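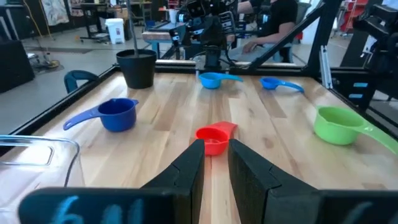
Kuster Autonomy Statute: Frequently Asked Questions

Text prepared by Jade Simard. Last revised 22 February 2020.

What is the Autonomy Statute?

The Statute is an ordinary act of the parliament of Retov. It transfers certain law-making powers to an elected assembly for the province of Kuster. It does not create a separate state, and it does not amend the first chapter of the constitution, under which Retov is a single and indivisible republic.

Does the Statute make Retov a federation?

No. In a federation the division of powers is fixed by a constitution which neither level of government can alter alone. The Kuster assembly holds its powers under an act that the national parliament may amend or repeal. Some writers use the term "regionalised unitary state". The Statute does not use any such term.

Where does the assembly sit?

At Zendstead, in the former provincial court building. Committees may also meet in Udton, and must do so when considering a bill that applies only to the port district.

How many members does it have, and how are they elected?

There are 439 polling districts in the province, grouped into five constituencies of unequal size. Seats are divided between the constituencies by registered population and filled from party lists. A list needs 5 per cent of the valid votes in a constituency to qualify for seats there. Independent candidates may stand as a list of one name.

Which matters are transferred?

Schools up to leaving age, local roads, inland waterways, planning, fire services, public libraries and the registration of land. Health is shared: hospitals are run by the province, while the licensing of doctors and medicines stays with the national ministry. The full list is in Schedule 2.

Which matters are kept by the national parliament?

Everything not named in Schedule 2. Schedule 3 names defence, foreign relations, currency, citizenship, customs, criminal law and the railways, but that list is given for clarity only. If a subject appears in neither schedule, it is a national matter.

Can the assembly raise taxes?

It can vary the provincial share of income tax within the band set each year by the national budget, and it can set property rates. It cannot create a new tax. Most of its income is a block grant, calculated from population, area and length of road. The formula is in Schedule 5 and has not been altered by the most recent revision of the Statute.

What happens if a provincial law conflicts with a national law?

On a transferred matter the provincial law applies, provided it is within Schedule 2. On a shared matter the national law applies to the extent of the conflict and the rest of the provincial law stands. Disputes go to the Constitutional Court, which may suspend the provincial law until it gives judgment.

Who represents the national government in Kuster?

A commissioner appointed by the president of the republic. The commissioner signs provincial bills and may refer a bill to the court before signing. There is no power to refuse signature once the court has found the bill valid.

Are the islands included?

The inhabited islands are part of the Udton constituency and come fully under the Statute. The uninhabited islands, and the sea bed beyond the low-water line, are administered by the national government. Fishing rights within the bay are covered by a separate agreement.

Which language do the courts and offices use?

Either official language may be used in any provincial office. A municipality must provide forms in both languages if it has over 700 residents registered as speakers of the minority language. Smaller municipalities may do so by resolution.

Could Kuster leave Retov under the Statute?

The Statute contains no procedure for this. The assembly may hold consultative votes on transferred matters only, and the territory of the republic is not a transferred matter. Any change would need a constitutional amendment, passed by two successive national parliaments.

When does the assembly meet?

The ordinary session opens in September. Extraordinary sessions may be called by the speaker, by the commissioner or by a third of the members. The calendar is posted at the Zendstead building and in municipal offices.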